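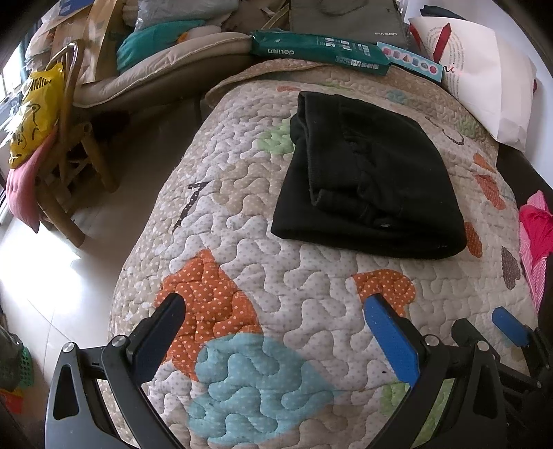 # Packing one bag for a cold week

The airline wants you to believe a carry-on holds three days of clothes. It holds a week's worth if you stop packing for the person you plan to become in December. You will not go running. Leave the shoes.

## What to lay out

Put everything on the bed first, where you can see how much of it there is.

- Two pairs of pants, counting the ones you'll travel in
- Four shirts
- One fleece
- One sweater you don't mind being photographed in, as you will be, daily
- Socks and underwear for five days, plus a sink

## Folding

1. Lay the fleece face down, zipper closed if it has one.
2. Fold both sleeves straight across the back.
3. Bring the sides in until it's as wide as your bag is deep.
4. Fold up from the hem in thirds. Press the air out with your forearm.
5. Put it in last, on top. Planes are kept at the temperature of a fish counter.

Rolling works for T-shirts. Rolled fleece becomes a bolster.

## Weighing

Stand on the bathroom scale with the bag, then without it, and subtract. My brother-in-law Higinio swears by a luggage scale that reads 238 grams light. He has paid the overweight fee twice and still recommends it.

If you're over, take out a book. You know which one.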